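A Morning at Azar House: Visiting the Cleaning Crew in Rikville

Posted Aug 15, 2022

I have been meaning to write up my visit to Azar House since I got home, and the notes have been sitting on my kitchen counter under a bowl of plums. My sister-in-law has asked twice when she gets to read it, so here goes.

For those who don't know it, Azar House is a long-stay guesthouse in Rikville, a little over an hour from us in Climville if you don't stop for pie (I stopped for pie). It has 84 rooms, mostly rented by the week to people working at the hospital or the rail yard, and every one of those rooms has its own bathroom. I cleaned hotel rooms myself for a good many years before my knees gave out, so when our housekeepers' association was offered a morning there to see how they work with their new robots, I put my name down the same day. Six of us went.

Getting There and Getting In

The bus lets you off on the wrong side of the road and you have to walk down to the light to cross. Wear a jacket, the lobby is kept very cool. We were given coffee and some excellent seed cake, and then Philomena Wumbei, the head housekeeper, came and took us straight down to the laundry, where the morning meeting is held. She has a lovely low voice and you had to lean in to catch her over the dryers.

The house has four robots, leased from a company called Wirkov. Each one is a cart with an arm on it, and each goes out with a housekeeper who has the robot's rooms on her sheet as well as her own. Philomena was very clear that the robots get the bathrooms and nothing else. Beds, windows, dusting, the little kitchenettes, anything belonging to a guest – all that stays with the staff.

What Has Changed for the Crew

I asked the question I had come to ask, which was whether anyone had lost her job. Philomena told us no, though two people who retired in May were not replaced, and she didn't dress that up. I appreciated it. The women I sat with at break had plenty to say as well. One of them used to go home with her back in knots from bending over tubs and bowls all day, and now she does her stretches out of habit more than need. Another misses working alone with her radio. She has to keep an ear out for the cart now, and when it stops and chimes she has to put down what she's doing and go see what it wants, and on a bad day it wants something every few minutes!

The room sheet has changed too. It used to be one column with a box to check. There is a second column now for the robot's work, and the housekeeper signs for both. That led to a pretty lively talk over the seed cake. If the arm misses a spot behind a hinge and a guest complains, whose name is on it? The housekeeper's, for now. They have asked for that to be looked at, and I hope it is, and I said so, maybe more than once.

Pay went up a little for those who took the Wirkov training, which is four afternoons in the laundry with the manual. I leafed through it. Good big print, but an awful lot of arrows.

On the Second Floor

After break we went up in two groups to watch a bathroom being done. The floors up there are a marbled tile in tans and peachy browns, just the kind that hides dirt from a tired eye, and I told the others so. The arm works in close, low over the fixtures, and it goes slower than I would have. I kept wanting to reach in and do it myself. Philomena says everyone feels that way in the first week, and that the trick is to go make the bed.

She also talked us through the order of the job, which is the order I was taught: lid first, then the hinges, then down and around the base, and the brush holder gets picked up and wiped under every time. I was glad to hear it. Plenty of people with two good hands skip that last one.

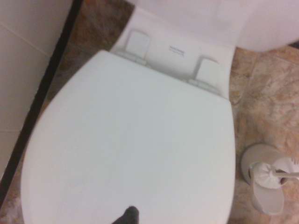
Before You Go

The association is hoping to arrange another morning, probably for a smaller group. Bring flat shoes and a question or two for the crew, and sit with them at break if you can, it was the best part of my day. The pie place is on the left as you come into Rikville, and they close at two.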